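Making a Documentary About People Who Won't Talk to You
Notes for the evening class, second half of term

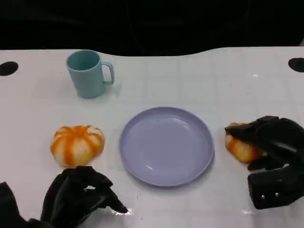 Before we start

Hello again. These are the notes I promised for the session on access, written up from my scribbles and tidied a bit, with the bits I forgot to say on the night added in. Kekeli Appiah asked whether they could be longer than last time's, so blame Kekeli if you run out of printer ink. As before, I'm using the Binlow film as our running case. It's the one I worked on as an assistant editor for the best part of two years and I know where all the bodies are buried, so to speak.

For anyone who missed the session: Binlow was a small holiday camp that closed overnight. The company that owned it, Hakton, never gave an interview to anybody. We had a director, a tiny budget, a lot of angry former staff and a locked gate. The finished film runs 70 minutes and Hakton does not appear in it once, except as a signature at the bottom of a letter.

What "access" means

When people in television say "have you got access?" they mean a few different things at once, and it's worth pulling them apart.

Access to a person means they've agreed to be filmed and they understand what for. Access to a place means somebody with the right to let you in has let you in (and put it in writing, please!). Access to material means letters, home video, recordings, minutes, photographs, all of it, plus permission to use it. You can have one without the others. On Binlow we had people coming out of our ears, a fair bit of material, and no place at all until very near the end.

Write down which of these you have for your own project and which you don't. Do it tonight if you can. I still do this for every job, on the back of an envelope usually, and I'm always a bit alarmed by the gaps.

Asking properly

You have to ask. I know that sounds obvious, but I've met plenty of first-time directors who decided the answer would be no and so never sent the letter, and then had nothing to show a broadcaster's lawyer when the question came up. Ask early, ask politely, ask in writing, and keep a copy.

A good first letter is short. It says who you are, what the film is about in a sentence or two, what you'd like from them, and when you'd need to hear back. It doesn't grovel and it doesn't threaten. Ours to Hakton was a page and a half and I still think the half page was a mistake, as it went into the director's childhood holidays.

Later on, once you know what people are saying about someone, you write again and put the serious claims to them, giving them a fair amount of time to reply. This is the right-of-reply letter and it's a different animal from the first one. Be specific. "Former staff say they were not paid for their last month" is something a company can answer. "People are unhappy with you" isn't.

If they reply, you reflect the reply fairly in the film. If they don't, you can say so. The wording of that card at the end took us a whole afternoon, by the way, and it's eleven words long.

Ways round a closed door

So you've asked and it's a no, or it's silence. What can you put on the screen?

Testimony. People who were there, talking. It's the cheapest thing and often the best, but a whole film of chairs and faces is hard going, and memory is slippery. We had two former chalet cleaners, both lovely, both certain, who disagreed completely on which door the manager came out of on the last night. We kept both versions in. The director wanted to pick one and I'm very glad she was talked out of it.

Archive. Brochures, local news footage, somebody's uncle's camcorder tapes. Budget for this properly! Clearing one jingle from the camp's old radio advert cost us more than the hire car.

Reconstruction. Actors, a set, a version of events. More on this below because it's where most of you had questions.

The maker in shot. You film yourself trying and failing to get in. It can be very funny and it can also be unbearable, depending on the person. Moklow, the short I showed after the tea break, does it well for 2 scenes and then keeps going for another five, and by the end I wanted to hide under my seat. Some of you liked it more than I did, which is fine.

Reconstruction, at more length

I used to be snobbish about it. I thought of wobbly wigs and slow-motion teacups. Then I sat in on the Binlow rehearsals and changed my mind, mostly down to what happened when the former staff came in to watch the actors work. One of them stopped the rehearsal to say that the manager never shouted, he went quiet, and that was the frightening part. That interruption is in the film and it's the strongest minute we have.

A few things I'd hold on to if you're going down this road:

Make it plain to the audience what they're looking at. A caption will do it, or a change in style, or letting us see the lights and the crew. If a viewer could mistake your staged material for the real thing, go back and fix it.

Know where every line comes from. In our script each line of dialogue had a note beside it with the source, whether that was a diary or an interview or a letter. Where we had only one source we marked it in red.

Look after the people whose story it is. Watching someone act out a bad night in your life can be grim. Tell them what's coming, let them leave, ring them the next day.

Don't cast for laughs unless you mean to.

A word about cost, as several of you asked. Our single day in a hired hall, with Kassab doing the lighting, came to £2121 once we'd fed everyone, and that was with favours called in. Get your quotes before you write the scene with the helicopter.

For next time

Please watch the last 60 seconds of Binlow again (the link is on the class page) and write a paragraph on what the end card does to the scene before it. Don't write me an essay.

Then draft a first letter to somebody who doesn't want to be in your film. It can be your real project or one you've made up for practice. One page! Bring two copies, one for me and one to swap with a neighbour.

If you're doing a reconstruction for your final piece, bring a page of script with sources in the margin as well. Handwritten is fine so long as I can read it.

We're in the same room, starting at 7 pm as usual, and I'll bring the good biscuits.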